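Flower notes, December, 4:10 pm

Back on the artificial flowers. Marilou Villanueva wants the arrangement for the Bokstead lobby settled before the break, and I have become, by no merit of my own, the person with opinions about fake tulips.

Started with the clear vase. White blossoms go in first, long stems, leaves left on. The stems are stiff enough that the whole bunch springs outward the moment you let go of it, like an umbrella with a grudge. Put water in for looks. Maribeth Manalo asked if I was hoping they'd grow.
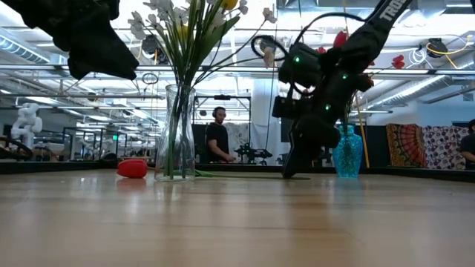
Stem lengths are still a mess. The Skusden tulips measure 298 mm from heel to head and the Baluyot ones 242, so in a shared vase the short ones peer over the rim like kids at a deli counter. Trimming the long ones is possible but the wire inside eats scissors. Use the side cutters, and put them BACK.

Also: tulip heads pull off. Push them back on with a quarter turn. No glue yet, Marilou may change her mind about colors, again.

Second try, everything out flat first and picked by type. Slower, but you stop finding a yellow one at the end with no place to go. Baby's breath last, it snags on anything with a leaf. Pick it up low on the stem or it sheds, and I will be finding little white dots in my sleeves until spring.

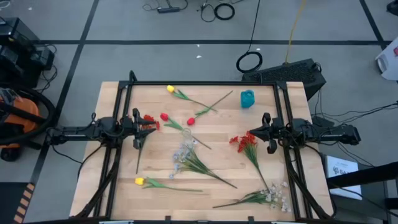 Tulips, baby's breath and small red flowers, second try.

To do: order 13 more short stems from Kedeo. Ask Maribeth where the vase brush went. Try the blue vase with a single stem and see if Marilou calls it "sparse" or "elegant."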